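Fomora Forum > Perception and Tracking > Marker tracking

Wrist pose flips with small tags on a strap – fix in detection or in the filter?

margus_s
Joined: February
March 29, 2022

Hello all. I am writing the wrist tracking part of Skilluvley, our tool which turns head camera recordings into wrist trajectories for a two-arm planner. English is my third language, so please ask if something is not clear.

Each wrist has a black strap with small marker blocks on it, and a module hanging under the wrist with its own marker. I detect the tags with Goltance, take the four corners of each tag, solve the pose for every tag alone, and then average what comes from the same wrist. After this there is a constant velocity filter at 90 Hz.

The position is good. The rotation is not good. When a tag is nearly facing the camera, the solver has two answers with almost the same reprojection error, and it jumps between them. My worst recording segment has 216 frames, and in 141 of them at least one tag on the left wrist took the wrong answer. The average of a correct rotation and a flipped rotation is a rotation that no wrist ever had, and the planner then tries to follow it.

The task in these recordings is tape rolls and two tape dispensers, an orange one and a pink one. The hands stay low and work close together, and the backs of the wrists are turned up to the camera for long periods.

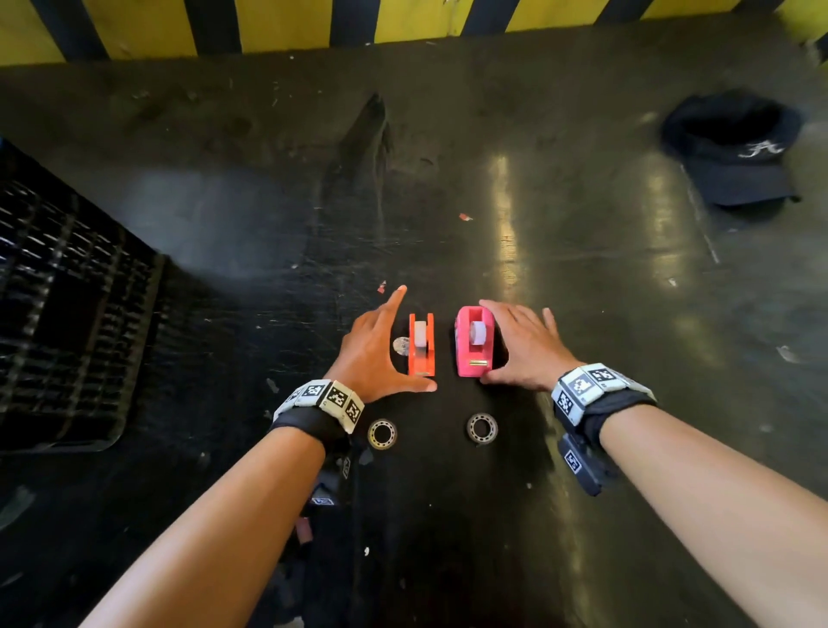

What I have tried until now:

Rejecting a tag when the ratio of the two errors is too close to one. It works, but it removes so many tags that I have holes longer than 100 ms.

Choosing the answer nearest to the previous frame. This is fine until the first frame is wrong. Then it stays wrong very faithfully.

Making the filter slower. The flips become smaller and everything else becomes late.

My colleague says the filter must handle it and the detector should only report what it sees. I believe the problem should be solved before the filter. What is your practice?

- - -

kestrelbay

You are averaging at the wrong level. Don't solve per tag and average the poses. Put all the corners from one wrist into a single solve, with the known layout of the blocks as the model. Three small tags in a row have a much longer baseline than one tag, and the ambiguity mostly goes away.

Do you have the block layout measured?

- - -

margus_s

I have it from the CAD drawing, as if the strap were a rigid bar. But the strap is a strap. It bends around the wrist, and it bends differently for a thin wrist and a thick one. This is why I was afraid of the single solve. If the model is wrong, I will have a confident wrong pose in place of an uncertain one.

- - -

pdunmore

Agree with your worry, disagree with kestrelbay. I went down the rigid body road on a forearm cuff and got a lovely smooth trajectory with a constant tilt in it. It took us weeks to notice, because nothing jumped any more. Jumping is at least visible in a plot.

Also, a row of tags in one plane doesn't cure planar ambiguity, it only makes it less frequent. If the row is flat you've just built one bigger flat target.

- - -

kestrelbay

It's wrapped around a wrist, so it isn't flat, and that curvature is exactly what helps you. And the layout doesn't have to come from CAD. Calibrate it per person: have them turn the wrist slowly in front of the camera before work begins, run a bundle adjustment with the relative tag poses as unknowns, save the result with the session. We do it at Luik for every recording and it's a minute of everyone's time.

The tilt pdunmore had sounds like a layout that was never calibrated.

- - -

pdunmore

It was calibrated. It slipped afterwards. Cuffs rotate on arms when people work.

- - -

kestrelbay

If the whole cuff rotates as one piece, your tag layout is still right and the wrist-to-cuff transform is what has changed. That's a separate error and no solver will fix it for you, per tag or otherwise.

- - -

pdunmore

Fair, those are two different things and I put them together. I'd still want a residual alarm before I trusted a fixed layout for a whole session.

- - -

ollie_tungsten

Margus, two questions from the detection side before you rebuild the solver.

One, are you refining corners? On tags that small, half a pixel of corner error is enough to swap the two solutions. Two, what is your exposure doing? That glossy streak of light on the surface is the kind of thing that drags auto exposure around, and then the white on the tags blooms and the corners creep outward.

- - -

margus_s

Thank you, both were useful questions.

Corner refinement was on, but with the default window. For a small tag that window is so large that it reaches into the pattern inside the border, and the corner is then pulled to the wrong edge. I now scale the window with the tag size in pixels. I am a little ashamed, as this is written in the Goltance manual and I had read the page.

Exposure was automatic. I can not change it for old recordings, but I wrote a check which compares the mean brightness inside the tag borders from frame to frame and widens the corner noise when it changes quickly.

I also did the calibration of kestrelbay, with one difference. The old recordings have no slow wrist turning at the start, so I take the layout from the work itself. I collect the frames where at least two tags of one wrist are well seen and leave the relative poses free. Frames where the hand is making a large turn are the most valuable, and frames like this one below give less, as the left hand is just holding a small translucent piece against the pink holder. But there are very many of them, so together they still help. 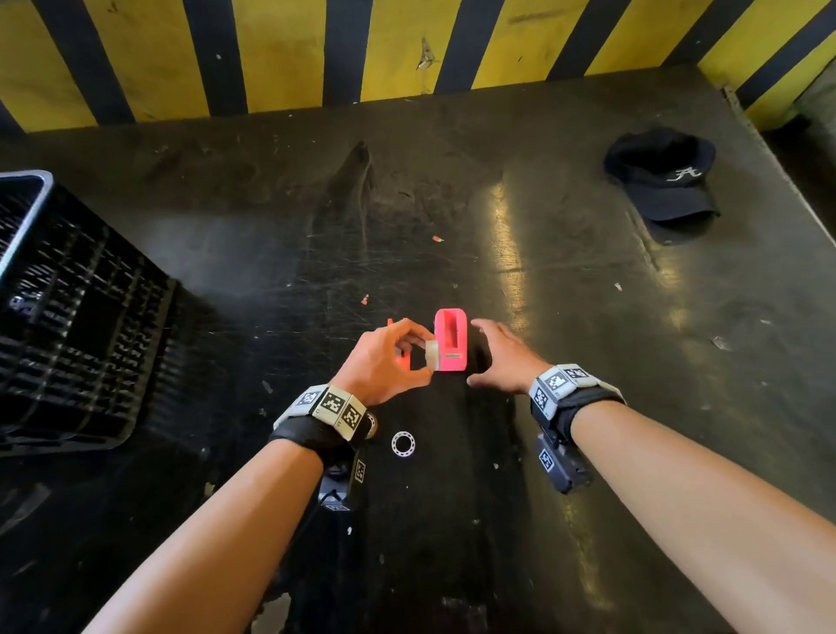

The module under each wrist I keep out of the layout completely. In my first attempt I had its marker in the same body as the strap blocks, and the optimiser made a very strange compromise. The module hangs, so it swings a little against the strap. Now it is a separate body with its own pose, and I use it only as a weak hint when the blocks on the top are hidden.

With the joint solve and the scaled window, the same bad segment has flips only where a single tag is visible. I did not yet run all recordings.

- - -

kestrelbay

Good. For the single-tag frames, don't pick one answer. Carry both and let the next multi-tag frame decide, then smooth backwards. You are working offline, so there is no reason to commit early.

- - -

pdunmore

Here I'm with kestrelbay, for once. Two hypotheses, fixed-lag or full smoother, done. And your colleague gets to be partly right, because that is the filter handling it.

- - -

margus_s

I told him. He was too pleased.

One question remains for me. When both wrists have only one visible tag each, I have four combinations. Do you treat the wrists as independent? In this task the hands often act on the same object, so a constraint between them is tempting – for example that the palms can not both face away from the object.

- - -

ollie_tungsten

Independent. Please. Once you put the task into the tracker, you can't use the tracker to learn anything about the task.

- - -

kestrelbay

I would soften that. Joint limits of the forearm are fair game, they hold for any task. "Palms face the object" isn't, people push things with the back of the hand all the time.

- - -

rhoswen

Jumping in from the planning side, as somebody who consumes this sort of output. Whatever you choose, please export the covariance with the pose. We had wrist data that looked clean because it had been interpolated across every gap, and the planner copied those straight lines as if a person had moved like that. A flag for "measured", "one tag" and "interpolated" would have saved us a lot of arguing.

Also the colour order of your plots, if you publish them: please label the axes. I know this is not a perception matter.

- - -

margus_s

The flag is easy, I will add it as one byte per wrist per frame. The covariance I have from the joint solve, but for two-hypothesis frames it is not honest to give one Gaussian. I think I will export the better hypothesis with the "one tag" flag and write the distance to the other one in an additional field. Would your reader accept an additional field?

For the limits, I will take only the forearm ones and keep the wrists independent otherwise.

- - -

rhoswen

Additional fields are fine, ours ignores what it doesn't know. Please put the distance in radians.

- - -

pdunmore

And the residual alarm?

- - -

margus_s

It is in. Median reprojection residual per wrist over a sliding window, and when it rises above the calibrated level the layout is estimated again from that point. It has raised the alarm on one recording until now. There the residual goes up in one step on the right wrist, and I am still looking at which of the blocks is responsible.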